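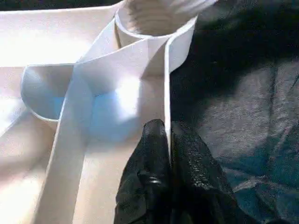 Wrist view, gripper closed on the thin wall of the white tray.

kendport_lab
We have over 800 demos now, most of them grasps on the outer wall like this one. Is it worth adding 100 more on the inner dividers?

jurneck
Yes. Ours never learned dividers until we recorded some – 30 was enough.

mosmont9
I'd disagree. Vary the lighting first. You've got glare on the white plastic or whatever it is, and the policy will latch on to that.

jurneck
Glare never bothered ours.

kendport_lab
Will do 30 on the dividers with the blinds down, then 9 test runs.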